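Last revised November 17, 2021, after complaints from people who store their jumpers on hangers.

# Folding dark things on a fluffy bed

Most advice about folding laundry assumes you own a large, clear table. I live in Grindesley, in a flat where the table has a sewing machine and a fortnight of post on it, so I fold on the bed. The bed is soft, it is the right height for nobody's back, and it sheds. It can still be done.

## Before you start

Make the bed first. I know. But folding on top of a lumpy duvet gives you lumpy folding, and you will blame the jumper.

Pull the top blanket up and smooth it with the flat of your hand, always in the same direction. Fleece has a nap, and brushing it one way gives you something close to a level surface. Push the pillows and any cushions of a purely ceremonial nature up to the wall end and leave them there.

Then give the blanket a shake if it's new. My first fleece came from the market at Golcombe and spent its early months trying to become part of my trousers. Two washes on cool, no softener, calmed it down.

## The fold

1. Lay the dark item face down. Do it quickly and don't rub it about. Every inch you drag it, it picks up a little more of the bed.
2. Smooth from the middle outwards. Stop when it's flat, even if you are enjoying yourself.
3. Bring one long edge over to meet the other and line up the corners at the top. If the top corners agree, the bottom ones usually give in.
4. Run the side of your hand down the fold. Press, don't stroke.
5. For a drawer, fold again across the short way. For a shelf, you can stop at the long strip and roll it.

Black is the awkward one. It shows every stray fibre, and in poor light you can't see your own edges, so you end up folding by feel like a burglar. Put it on a pale or bright blanket and the outline comes up sharply, which makes squaring the corners much easier.

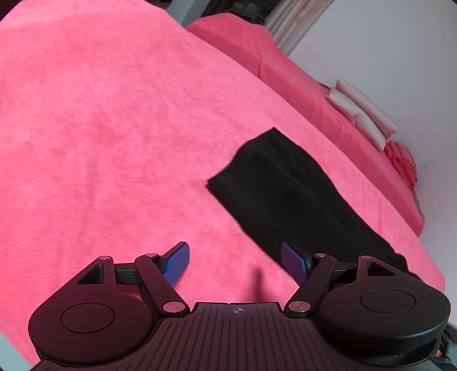

Leave the long fold to settle while you do the next thing in the pile. Lâm Kim, who taught me this, leaves hers until the kettle has boiled. Đạt Vương says it makes no difference at all, and his cupboard looks like a jumble sale, so I leave that evidence with you.

## Fluff

Lift the folded piece straight up, turn it over and go along it with a lint roller or a slightly damp rubber glove. The glove is cheaper and makes you look unwell. Do the outside faces only. Whatever is on the inside can wait until you next wear it.

## If it slides apart

Your bed slopes, or you do. Fold across the mattress instead of along it, away from the side where you sit to put your socks on. Slippery linings need a tea towel underneath.

Fitted sheets have their own page, which I have been meaning to finish since May.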